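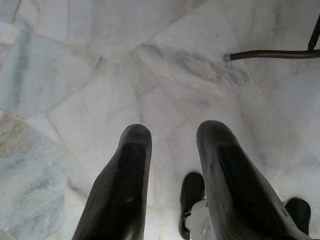 Antigoni Moschos asked that the minutes open with her objection to the word "ready" in the draft report. In her view a machine that clears a floor while someone stands by to finish the job has not cleared the floor, and the report should say which of the two was measured.

Bart Prins agreed to the wording being changed. The draft now reads "attempted without assistance" and "completed without assistance" as separate columns.

Zukitico Working Group on Household Tasks
Minutes, Tuesday, 2:00 p.m.
Chair: Bart Prins
Minutes of the previous meeting: accepted with one correction (item 4, "drawer" should read "door").

1. Floor tidying

The group reviewed the log for the May runs at the Giannakopoulos house. 651 attempts were entered. An attempt is one item approached from above, gripped, lifted and released in the bin. Prins noted that 30 entries have no end time and will be left out of the tables until the operator sheets have been compared.

Footwear remains the slowest category. Two dark shoes side by side leave little room for a finger between them, and the planner tends to choose a grasp that touches both. Moschos said a person picks up a pair with one hand and does not think of it as two items, and that the task sheet should allow either method. Agreed. The sheet will count a pair as done when both shoes are in the bin, in whatever order.

Small light items lying against a shoe were discussed separately. When the gripper closes on the shoe, the light item may be dragged, lifted or left. The present log has no code for this. Code 6 is free and will be used for "second item disturbed."

2. Floor surface

The house has polished white marble in irregular slabs, with tan grout lines at all angles and gray veining in the stone. Prins reported that the segmentation step sometimes returns a vein or a joint as the edge of an object. Dark objects on pale stone are found without difficulty. White objects are not. He proposed raising the contrast threshold; Moschos preferred to leave the setting alone and record the misses, as a household would not adjust a threshold before tidying up. No change for the present round.

Contact with the stone was raised. The present rule stops the arm at the first floor contact, which ends many attempts on flat items early. The Wakon controller allows a light sliding contact, but the limit has to be set by hand for each floor. Prins to supply values for the marble and for the vinyl in the test room before any sliding contact is enabled.

3. Furniture legs and rods

Low metal rods at the base of chairs and stands are thin, dark and close to the floor. The planner treats anything above finger height as clear space. Agreed to add a keep-out margin to all furniture frames. Moschos noted that the margin will put some items out of reach, and asked that these be logged as "not attempted" and kept in the total.

4. Shop-floor tasks

Zedden has asked whether the same arm could return dropped parts to a tray at the end of a shift. Prins considers this easier than the house work: one floor, known parts, fixed lighting. The open question is pace. Zedden asks for 200 parts per shift with no one in attendance. The group has no unattended data at all and cannot give a figure.

Moschos was against offering a trial on the strength of attended runs. Prins favored a short trial with a technician present, reported as such. Left open — to be taken first at the next meeting.

5. Finger pads

The ribbed black pads hold fabric and rubber well. Results on thin plastic are mixed. A smooth set is on order and will be fitted only after the current round closes, so that the two sets are not combined in one table.

6. Actions

Prins: contact values, marble and vinyl.
Prins: check the entries with no end time against the operator sheets.
Moschos: revised task sheet, including pairs and code 6.
Moschos: written reply to Zedden stating that no unattended figures exist.

7. Any other business

Bin height was queried. It stays as it is until the round closes.

Meeting closed 3:40 p.m.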